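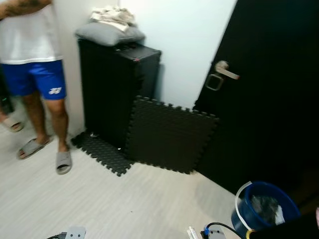
Slide 1: Gray slides on an ordinary floor.

Speaker notes - Shoes, soles and floors: what people wear indoors
Ľudovít Štěpánek, 02/09/2024

Thank the hosts. Mention that Fadi Majali did the survey work in Elcombe and will take the questions on method at the end.

Start with the question we put to every household: what is on your feet when you are at home? We had 1,000 forms printed and 635 came back filled in well enough to use. The answers were socks, bare feet, slippers, slides and outdoor shoes. Many people ticked more than one box, so the totals will not add up to the number of forms. Say this early. Someone always asks.

Slide 2: Outdoor shoes
386 households said outdoor shoes come off at the door. Most of them have no rule written down or even spoken. Children copy the adults and guests copy the shoe pile. Read the comment from the Drarwood form: "We stopped when we got the pale carpet, and then the carpet went but we kept doing it."
Pause here. People like to talk about their own hallway. Allow two minutes and move on.

Slide 3: Slides and slippers
A closed slipper holds the heel. An open slide does not, so the toes grip a little with each step. Over a short walk to the kitchen this makes little difference. On stairs it matters more, and the forms had several remarks about slides coming off on the way down.
Explain that we did not measure falls. We asked what people wore and what they disliked about it. Do not go further than that, even if pushed.

Slide 4: Floor type
Households with hard floors ticked slides more often than households with carpet. Two reasons came up in the comments - cold feet and crumbs. Fadi has the breakdown by room if anyone wants it.
The Baert flooring sample goes around the room now. Ask people to pass it to the left and make sure it comes back. Last time it did not.

Slide 5: Noise
Downstairs neighbors. Play the recording, first the hard sole, then the soft one. Check the volume before the talk. The rubber sole is quieter on the step, but the slap of a loose slide against the heel is a separate sound and some people find it worse.

Slide 6: What we would ask next time
- Separate summer and winter. All our forms went out in December.
- Ask about the age of the footwear. A worn sole behaves differently from a new one.
- Ask who cleans the floor.

The second round will be run through Mova, with online forms as well as paper. If time is short, skip slide 5 and go straight to questions. Spare forms are in the blue folder.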